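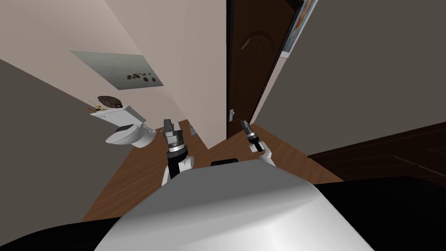 Zornura Opens Applications for Its Winter Home Repair Grants

15 October 2019 – Zornura, the neighborhood housing charity, is delighted to announce that applications are now open for its winter round of home repair grants, which will help older homeowners across the Usard valley put off no longer those jobs that have been waiting since last winter, or the winter before that.

The grants cover leaking roofs, worn-out boilers, drafty windows, unsafe stairs and bathrooms that have become hard to use. This year 86 households will be offered help, up from 62 last year, thanks to a generous gift from the Pylypenko family, who have lived in the valley for 4 generations and who asked only that the money be spent before the snow comes.

"We had so many letters in September that we ran out of room on the office table, and I read every one of them," said Morven Carnegie, director of Zornura. "People write to us about a dripping pipe and end up telling us about their grandchildren and the year they planted the apple tree, and we love that – please keep writing. These are homes that people have looked after for a very long time, and we want them to be able to stay in them, warm and comfortable, for as long as they like."

Anyone aged 62 or over who owns and lives in their home may apply, and there is no need to have a quote from a builder first. A member of the Zornura team will come by, have a look at what needs doing and talk through the choices. Work is carried out by local tradespeople, and the grant pays about 80 percent of the bill, with interest-free loans for the rest.

Forms can be picked up at the Zornura office or at the Skera public library, where staff will gladly help with filling them in. Family members and neighbors are welcome to apply on someone's behalf, so long as the homeowner signs the form.

Media contact: Morven Carnegie, Zornura, Usard office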